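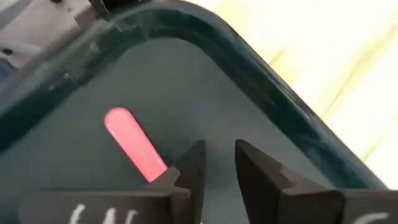 5 min read · 20 replies

Town band gets the Sorrentino for the summer, council voted Thursday

brassandbiscuits
So it passed! The Andley town band can use the Sorrentino hall all summer for free, and in return they play the open-air concerts in July and give the town a block of seats for every indoor show. I was in the gallery for the whole meeting and I'm still buzzing. I've been going to hear this band since I was small enough to sit on the edge of the stage, and for the past few years they've been rehearsing in whatever school gym would have them (terrible echo, no place to leave the timpani). Now they get a proper hall with a proper stage and a door wide enough for the harp. Go band!

millpond_ruth
Great news! Does anybody know if the balcony will be open? Last time I went to anything at the Sorrentino they had it roped off and we were all squashed in downstairs.

brassandbiscuits
Balcony is open, yes. Ada Martinelli from the parks and culture office said 318 seats in total with the balcony included. The town gets 20 of those at every indoor concert, to hand out through the library and the senior center.

dkessler
I like the band as much as the next person, but I'd like to hear what the hall was bringing in before this. It's our building. If a wedding or a trade show would have paid full price for those evenings, then we're giving something away, and 20 seats doesn't sound like much to get back for it.

brassandbiscuits
Fair question. It did come up. The answer was that summer evenings have mostly been sitting unbooked, people want to get married outdoors that time of year. I didn't write down the numbers, they went through them pretty fast.

dkessler
"Mostly" is the word I'd want to see in a table.

oboe_no_really
I play in the band (second oboe, hello) so take this with as much salt as you like. We are paying for some of it. Piano tuning is on us, and so is the stage crew on concert nights. The part the town is letting go is the room rent. And we're doing the open-air concerts without a fee, which we used to get one for. I'm thrilled about it, I'll say that right out. We did the whole Vonport overture in there once as a test and the slow section sounded so good that the trombones went quiet, and I mean they weren't even whispering.

millpond_ruth
Ha! Now I have to come.

hollis_t
What about the other groups though? The Skuncombe Players asked for a reduced rate two years running and got turned down both times. My sister does costumes for them. They do children's matinees, they sell out, and they pay full rent for every single night including the nights they're only hanging lights. I'm happy for the band, I really am, but I'd love for somebody to explain the difference to me.

dkessler
This is my bigger problem with it too. If there's a rule, write the rule down and let everyone apply under it. One group getting a vote of its own is how you end up with a vote for everybody.

brassandbiscuits
I hear you both and I'd love to see the Players get the same deal! Their pirate show was the best thing I saw all last winter. Ermanno Ferri brought this up at the meeting, by the way. He voted yes on the band but asked for the culture office to come back in the fall with one set of terms that any local group could use. Ada Martinelli said she'd do it.

hollis_t
Well, that's something. Did she say it or did they vote on it?

brassandbiscuits
She said it. No vote on that part.

hollis_t
Hm.

gardengate44
I was there too, and to be fair to dkessler, there were 2 no votes and they both made the same point about the rent. It wasn't a rubber stamp. There was a good half hour of back and forth before anyone raised a hand. I went in leaning no and came out leaning yes, mainly because of the open-air concerts. My street can hear them from the porch, and half the neighbors drag chairs out. You can't buy that.

dkessler
You can, the town used to pay a fee for it. See above, from the oboe.

oboe_no_really
It was a small fee, we spent it on sheet music and gas! But yes, point taken.

millpond_ruth
Practical question from someone who isn't fighting with anybody: how do the free seats work? My mother would love to go and she doesn't do anything online.

oboe_no_really
She can ask at the senior center front desk. They'll have paper tickets the week before each concert. If she has trouble with stairs, tell them when you pick up and they'll put her on the aisle downstairs. The side entrance has the ramp, and it's open from 6:30 p.m.

millpond_ruth
Perfect, thank you so much!

dkessler
For the record, I'll be at the first one. I'm going to pay for my ticket and I'm going to enjoy it, and then I'm going to write to the culture office about those terms.

hollis_t
Send me a copy when you do and I'll get the Players to sign it.

brassandbiscuits
I'd sign that too. Oboe, any chance of the program yet? Please say there's a march. Please say there are several marches.

oboe_no_really
There are marches. The first half opens with one and the second half closes with two, and the conductor is still deciding on the encore. Rehearsals in the hall start next week and the doors are open if you want to sit at the back and listen. Bring a sweater, the air conditioning has one setting.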